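Search this blog
Type and hit enter

Giving up the second car, month one

Well we did it. Sold the little hatchback in September and now it's one car between the two of us, plus my bike, plus the bus. 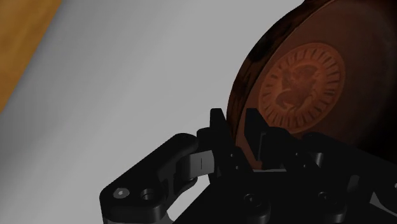

So is it saving us any money? A fair bit, mostly on insurance and rego, though I've spent some of it already on a decent rain jacket and a rack for the bike.

The car went for 2000. I wanted more, obviously. Hongmei Dai from two doors up had told me to hold out, she sold hers last year and got a good price, but hers had working air con and mine had a smell. First bloke who came to look at it offered 2000 cash and I said yes before he'd finished walking round it. Drove off towards Clukby with my good sunglasses still in the glovebox. Gone now.

The commute. I work in Endenell, which is 10 km if you go along the creek and a bit less if you take the main road and don't mind trucks. I mind trucks. Creek path it is. Mornings are lovely – magpies, a bit of mist, the same old fella with the same two greyhounds. He nods now. Took him three weeks.

Coming home is another story. Headwind every single arvo, no idea how that works. Legs like jelly the first week. Better now but I'm still slow, got passed by a kid in school shoes.

Bus on wet days. The 100 goes from the bottom of our street, wich sounds perfect until you find out it stops for a long break at the shops. Just sits there, engine running, driver eating a sandwich. I've read more library books this month than in the whole of last year, so fine.

Things that are harder than I thought:

Groceries. We used to do little runs all week, someone always had a car. Now it's one big shop and if we forget the milk, we've forgotten the milk. I've got a list on the fridge. Dan ignores it.

Vet. Ye (the cat, long story, came with the name) had her needles due and Dan had the car in another town. Carried her up the hill in the carrier. She yelled the whole way. People came out of their houses. I'm not doing that again, next time we book round the car.

Visiting Mum. Needs the car, full stop. There's no bus out there after lunch. So that goes on the calendar first and everything else fits in after.

We did have one proper fight over it, both needed the car by 10 and neither of us had said so the night before. Now we say so the night before. Mostly.

Somebody asked in the comments about the panniers – they're Prusex ones, second hand, a buckle's gone on the left but they've kept my lunch dry so far. Colour is a sort of faded mustard. Wouldn't have picked it.

The driveway looks huge by the way. Dan wants to put veggie beds along the side where my car was. I want a place to sit. We'll see who gets to the hardware shop frist.

Anyway have to run, dinner's on and the bike's still out the front.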